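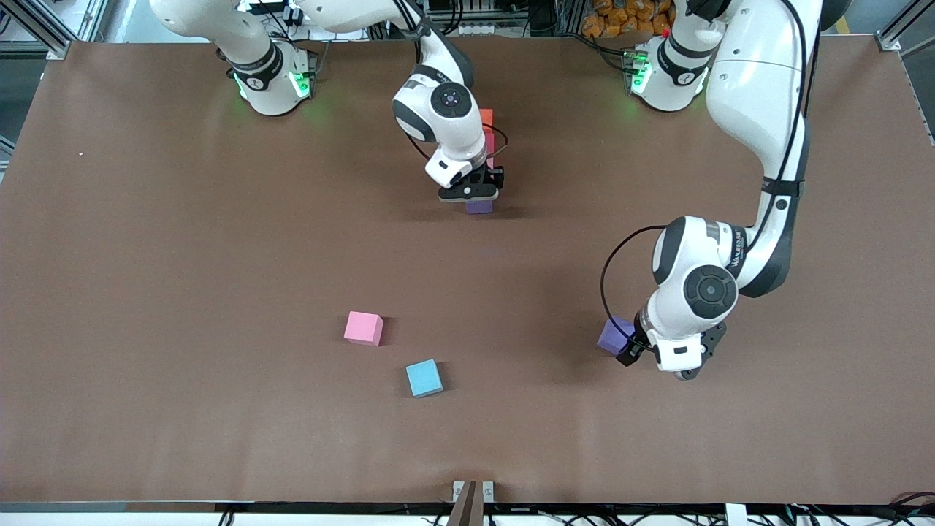 Sasent wrote:

> The foam cubes should be kept on the large tables between sessions and not returned to the bins each evening. Our site spends the last part of every afternoon sorting by color, and the same cubes are out again at 8:30 the next morning. We would also like the list to settle whether purple and pink are to be stored together. The April sheet treats them as one color. Our bins do not.
>
> We further ask whether the brown table covering is to be wiped with the same product as the cubes. Two different instructions are in circulation.

Breadcrumb: Lists > Shared Materials > Foam Cubes and Table Surfaces > Message

To all sites on the Shared Materials list:

The Gidudero office thanks the Sasent site for its message and replies to each point below. Sites that keep a printed binder are asked to file this reply behind the April sheet.

1. Cubes left out between sessions

Sites may leave cubes on a large flat table overnight, provided that the room is locked and the table is not needed by another group. A few loose cubes on the surface are acceptable. Full sets should still go back into their bins at the end of the week. Cubes must not be left in stacks overnight. The softer ones take a lean when they carry weight for many hours, and a leaning cube is of little use for building afterward.

Cubes may not be stored on windowsills or on top of heating units. The Llorente site lost most of a set to fading last summer, and the colors could not be matched from current stock.

2. Purple and pink

The April sheet was in error. Purple and pink are separate colors for storage and for counting. Orange-red cubes are to be counted as red. Where a site has cubes so faded that the color is in doubt, these should be placed in an envelope or bag marked "unsorted" and sent with the next exchange.

Each standard set holds 33 cubes. Sites need not hold equal numbers of each color, and we ask that staff do not trade cubes informally in order to even them out. The most recent inventory found almost 2,000 cubes across the 9 sites, with 131 recorded under the wrong color. The greater part of those were purple cubes entered as pink on the April sheet, and they will be corrected here without further action by the sites.

3. Cleaning the cubes

Use a damp cloth and mild soap. Do not soak the foam. Cubes should be set out singly to dry, with space between them, and turned once. A cube that still feels heavy the next morning should be left out for another day. Please do not use the dryer in the staff laundry, at any setting.

4. Cleaning the table covering

The smooth brown covering is to be wiped with plain water only. The instruction to use the Primuretti spray applied to the old painted tables and should be crossed out wherever it is still posted. Several sites reported a sticky film after using the spray, and dust from the foam adheres to it. If a film is already present, two or three wipes with warm water on successive days will usually remove it.

Covering that has lifted at a corner should be reported before the next session. Tape is not to be used as a permanent repair.

5. Replacement cubes

Requests for replacements should state the color, the number, and the condition of the cubes being retired. Torn cubes are replaced. Cubes with small dents or rounded corners remain in service. Requests sent without a color will be filled from whatever is on the shelf.

The question of a lidded bin, raised by two sites in earlier messages, remains open. Sites with a preference as to size are invited to reply to the list with the inside measurements of the shelf where the bin would stand.

Shared Materials Office
Gidudero

3 replies | 9 shares

Contact the list office | Copyright Gidudero Shared Materials | Back to top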